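Drucken | Artikel per E-Mail versenden

Laborroboter entsteht in der Gemeinschaftswerkstatt

Sunthorpe. In der offenen Werkstatt Flarmont wird seit Oktober an einem Roboterarm gebaut, der Pipettenspitzen und Mikroplatten umsetzen soll. Das Vorhaben heißt Akus. Bevor der Arm im Keller verschraubt wird, legt die Gruppe den Arbeitsplatz am Rechner an und probt dort die Griffe.

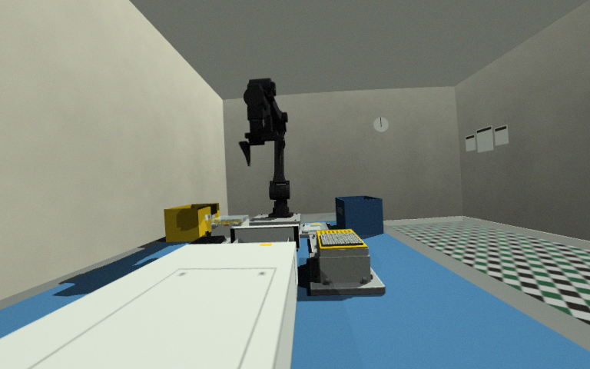 Für Greifer, Motoren und Grundplatte stehen 2000 Euro bereit. Den größten Teil davon haben die 13 Beteiligten selbst eingezahlt, 200 Euro kamen aus dem Verkauf alter Maschinen. In der Simulation steht der schwarze Arm auf einer hellgrauen Platte, Behälter und Geräte sind auf einer blauen Fläche verteilt.
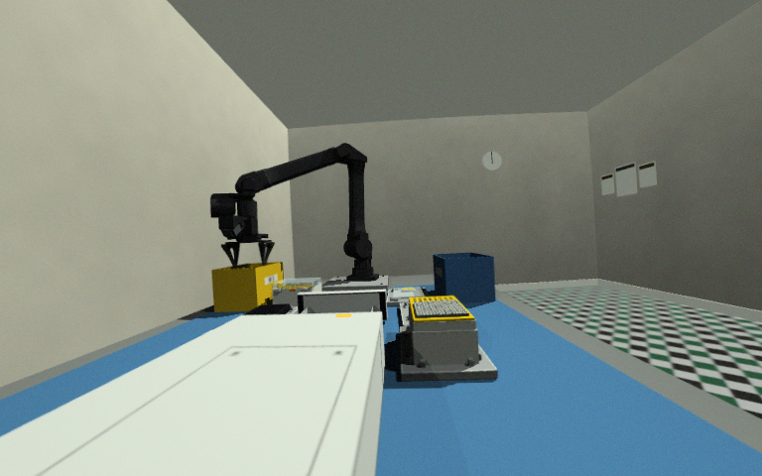

Am schwierigsten sei das Absetzen, sagte Vasiliki Rallis. Ein Millimeter Versatz reiche, und der Kasten verkante im Halter. Etwa 1000 Durchläufe seien am Rechner geplant, dann erst werde Material bestellt.

Die Steuerung schreibt die Gruppe selbst. Geprobt wird auch mit einem gelben Spitzenkasten im Greifer. 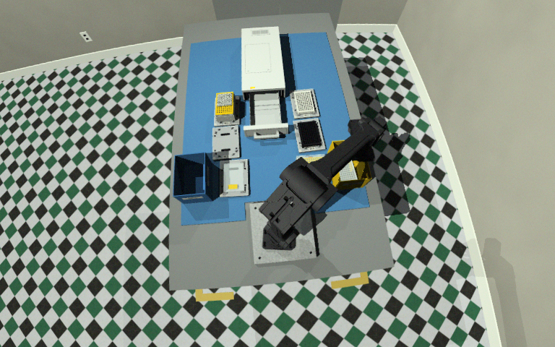

Wann läuft der echte Arm? Im Frühjahr, sofern die Grundplatte bis dahin gefräst ist.

Die Werkstatt ist abends ab 18 Uhr geöffnet, der Eingang liegt im Hof.

Drucken | Artikel per E-Mail versenden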